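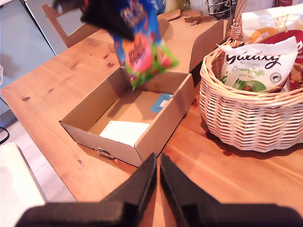
A bright blue snack bag over an open cardboard box.

"They think we've left them. Some of them are right."

2 Dec 2024

She asked not to be named, which is fair enough, she still has to work with these people. She has been a branch organizer for the governing party in Vivville for most of her adult life and she has knocked on doors in every election in that time, local and national, good years and awful ones. We met in the cafe by the bus station. She had an hour before a ward meeting and spent the first ten minutes of it on the phone about chairs.

Then the question everybody in the region is asking. How did the party lose Vivville East in October?

"By 289 votes," she said. "You can blame anything for a number like that. Rain. One bad leaflet. I could blame my own knees, I didn't do the top end of Skurnau Road, the steep bit, and there are people up there who always came out for us."

But she doesn't blame the rain. Asked again, she talked about the bus.

The 14 used to run from Skurnau, the old housing project on the hill, down past the Zimon plant and into town. Every half hour, later on Saturdays. The council cut it back two years ago to one an hour and nothing after seven. Her party runs the council. Her party also put a leaflet through the doors promising "a transport network fit for the future."

"I delivered that leaflet. I stood at a gate with it in my hand and a woman read it out loud to me, slowly, the whole thing. Then she asked me how her son gets home from the late shift. I didn't have an answer. I said I'd take it back to the group."

Did she?

"I took it back. It got noted."

She does a good impression of the word noted.

The late shift matters here. Zimon has over 50 people on it, mostly from Skurnau and the streets behind the market, and most of them used to ride that bus. Now it's shared cars, or walking, or paying for a cab that eats the first part of the wage. The union branch at the plant wrote to the council in spring. A reply came in summer. It said the route was under review, and so far as anyone can tell it still is.

So did those workers switch sides? She shook her head at that one, quite hard.

"No. This is what the regional office gets wrong, they look at the result and they say we lost them to the other lot. Go and look at the other lot's vote, it hardly moved. Ours stayed home. People I've known for years, they weren't rude, they didn't slam the door. They said good luck to you, and they didn't come out. I'd have liked it better if they'd yelled."

The regional office's answer, at least in the memo that went round afterward, was tone. The party needs to sound tougher on crime, tougher on spending, a bit more flag on the leaflets. She has read it twice.

"There's not a bus in it. Not one. It's all about what we sound like. My members aren't stupid, they can tell when someone is putting on a voice for them."

There is another view, and to be fair to it she brought it up herself. The council is broke. Money from the center has been cut year after year and the transport budget was always going to get hit, whoever was in charge. Several councilors say privately that they hated the vote and saw no other way to balance the books.

"I know them. They're not bad people. But say it, then! Come up to Skurnau, stand in the hall and say we've got no money, here's who took it, come with us and fight for it. Instead we cut the thing and then sent out a leaflet saying how well we're doing."

What worries her most is what fills the gap. The Abdel Hamid center, on the edge of the project, has been running its own minibus three nights a week since the summer -- paid for by collections and a small grant that ends soon. It's not political and the people who run it are careful to keep it like that. But she's noticed who is turning up outside to shake hands and get photographed next to it. Independents, mainly. One group she wouldn't call independent at all and doesn't want to give the publicity to.

"They've never paid for a gallon of gas. But they're there, and we weren't. If I'm standing at that stop in the cold I remember who came by."

Has she thought about leaving? Long pause, a look at the clock on the wall.

"Thought about it, yes. The night of the count I thought about it. I'd go and do what, though? I'd still be going to meetings about the bus. Might as well go to them with a vote in my hand."

The meeting she was off to had a motion on it, from her own branch. Two asks: bring back the evening 14, and hold the next group meeting up in Skurnau instead of at city hall, open doors, anyone can speak. She expected to win the second and lose the first. She has a list of who is voting which way, folded up in her coat pocket, with a fair few crossings out.

Did the candidate ever go up there durring the campaign, I asked as she was getting her things.

"Once. By car."

The motion on the open meeting passed later that evening. The one on the bus was sent to the transport working group, wich next sits in the new year.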